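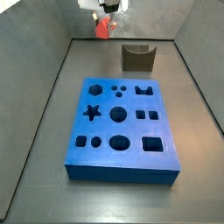
Home | Forums | Pen Friends and Exchanges | Search | Log in

Thread: Matching criteria for the Gesham - Yupanqui school letters

zospina
I'm Zoila Ospina, and I look after the Yupanqui end. We have 76 pupils waiting for partners and Gesham has 11 fewer. The current rule matches by age, then by language level. Proposal: drop the language test and match by age only. Any objections before the January round?

dendard_mark
One objection. Language level was added after the first round, when pairs with a wide gap stopped writing by the third letter. I have the log: 313 letters sent, and most of the silent pairs were two or more levels apart.

zospina
The log records letters posted through the school. It doesn't record pairs who moved to email. My own first pen friend and I had perhaps 400 words in common and we wrote for nine years.

dendard_mark
One case. I'd keep the test and widen the band to two levels.

tamsin_r
What happens to the 11 without a partner under either rule? That seems the more urgent point. Last time they were put in threes and the third child got very short replies.

zospina
Threes again, unless Gesham opens it to the year below. I have asked. No answer yet.

k_orrin
The year below can't do it. They have their own exchange with Cleltadix and the teacher won't run two. Also, please fix the address sheet. Column B still has the old postcode and my lot had letters returned.

zospina
Column B corrected, September 2020 version. Delete older copies.

dendard_mark
Corrected for Gesham only. Dendard is still wrong in row four.

tamsin_r
Back to the matching. I'd support the two-level band if teachers can override it. Some children write far better than they test.

dendard_mark
Override is fine if it is noted on the sheet.

zospina
I still prefer age only, but I can work with that. Draft list to follow once row four is done.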